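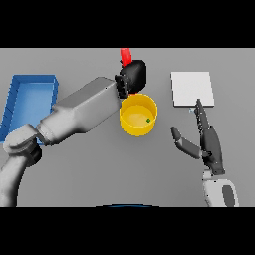 *Image: Hareo*

# About Flondville World Desk

Flondville World Desk is an independent news site covering foreign affairs, defense and trade policy. We publish short daily reports, longer background pieces and a weekly summary for readers who follow international news but don't have time to go through a dozen sources every morning.

The site is based in Flondville and is run by a staff of six. Four of us write and edit. The other two handle translation, the website and the newsletter. We also buy work from freelance reporters and translators when a story calls for a language or a region that we don't cover in the office.

## How we started

The World Desk began as a page on the site of Ahuja, a local weekly paper. Ahuja ran a column of foreign news for people in town who had family abroad or worked in the export business. When the paper cut back its print pages, the column moved online and kept going. It became a separate company one December, with its own editor and its own budget. Ahuja still reprints our weekly summary, and it pays the same rate as any other paper that does so. It has no say in what we cover.

## What we cover

Most of our daily reports are about official statements, votes, treaties, sanctions and military agreements. We read what ministries and parliaments put out, compare it with the reporting in the countries involved, and write up what was said and what it changes, if it changes anything. Many statements don't, and we try to say so in the first paragraphs.

Our regular sections are:

- **Diplomacy** - summits, visits, talks and the documents that come out of them
- **Defense** - budgets, exercises, procurement and alliances
- **Trade and sanctions** - tariffs, export rules, shipping and energy supply
- **Elections** - national votes and what the main parties say about foreign policy
- **Background** - longer explainers, updated when the facts change

We don't cover sports, entertainment or crime unless a case has become a dispute between governments. We don't publish live blogs from war zones. We don't have people there, and larger outlets do that work better than we could.

## Sources and translation

Each report names its main source, and we link to the original text when it is public. If we have only seen a statement through a news agency, we say which language we read it in and who carried it.

Quotations from other languages are translated in our office or by a freelancer we have worked with before. We use machine translation to sort incoming material, but a quotation doesn't go on the site until a person who reads the language has checked it. When a word can be read in two ways, we give both readings and the original.

We use unnamed sources only in background pieces, and the editor has to know who they are. A single unnamed source is not enough for a headline.

## Corrections

We make mistakes, mostly in dates, titles and the spelling of names. When we fix one that affects the meaning of a story, a note goes at the bottom with the old wording and the new wording. Spelling fixes are made without a note. Stories are not taken down because a government, a company or a reader dislikes them.

To report an error, use the link at the end of the story. It goes straight to the editing desk and not to the general inbox.

## Who pays for this

The site has 2771 paying subscribers. Subscriptions cover most of our costs, and the rest comes from reprint fees and a small amount of advertising. The weekly summary is reprinted by local papers and newsletters, and the price depends on their circulation.

We don't take money from governments, political parties, embassies or defense manufacturers, and we don't run sponsored articles. Advertising is sold through Temero, an outside agency, which has a list of the kinds of ads we won't accept. Our writers don't deal with advertisers. If a reporter has a personal or financial link to a subject, another person takes the story.

## The archive

Everything we have published since leaving Ahuja is in the archive, and it is free to read without an account. There are 212 background pieces, sorted by country and by topic. Each one shows when it was last checked. Some of the older ones are out of date - those have a line at the top saying so, and we work through them when the news is slow.

## Writing for us

We accept pitches from freelancers with reporting experience in the country they want to write about. Send a short outline and two published samples. We answer within a week and pay on acceptance. Opinion pieces are rarely accepted, and we don't run unsigned ones.

Page last updated 09/08/2023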